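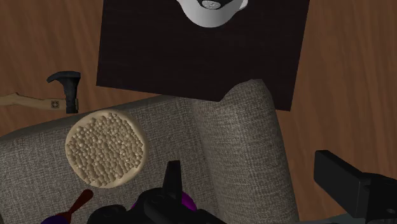 4. Changing the costume of your character

Before you start, finish the tutorial. The wardrobe stays locked until then.

1. From the main menu, open Wardrobe and choose your character.
2. Select the tab Costumes. Owned costumes are displayed first.
3. Press Preview to see the costume in motion.
4. Press Wear, then Save.

Note: You can keep up to 100 costumes in one profile. The costumes from the Grudinance event do not count to this limit.

Note: Each profile has 3 quick slots. To fill a slot, hold the Save button and choose the slot number.

Caution: Do not close Flemilard while the save icon is turning. Your last changes can be lost.

If the error 174 appears, log out of your Niva account and log in again.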